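### 3.2 Printed words on household textiles

The second group of items in the Curkham survey was table linen. We visited homes in Hirka and Vurkby in May and recorded any cloth in daily use that carried words as part of its print. Tea towels were the most common, followed by runners and placemats. Cushion covers were left to Section 3.4, as most households treated them as seating.

English phrases were common even in homes where English was seldom spoken. They were short, often missing a verb, and usually repeated across the cloth. Laizer calls this "filler text" in his notes and argues that buyers take it in as pattern before they take it in as language. Our interviews partly support him. Over 50 respondents could describe the colors of a runner they owned, but far fewer could give its wording without going to look. One woman in Vurkby had used hers for 2 years and was sure the words were French.

Placement matters too. Where a phrase runs along the length of the cloth, people seated at the sides can read it, while someone at the end of the table has to turn their head. Animal motifs compete with the wording for attention — deer above all — and respondents named the animal first in nearly every case.

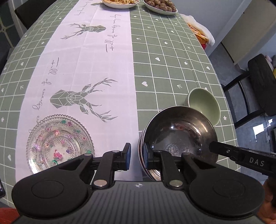

**Figure 3.** Table runner with deer heads and the phrase "full of energy" in script, on a green and white grid tablecloth.

### 3.3 Where the cloths came from

Most of the linen was bought locally and cheaply. The Nazari market in Hirka was named more often than any other source, and its stallholders told us they choose stock by color and season. None of them selected by wording. Gifts made up the next largest share, mainly from relatives, and these were more likely to be kept in a drawer for holidays.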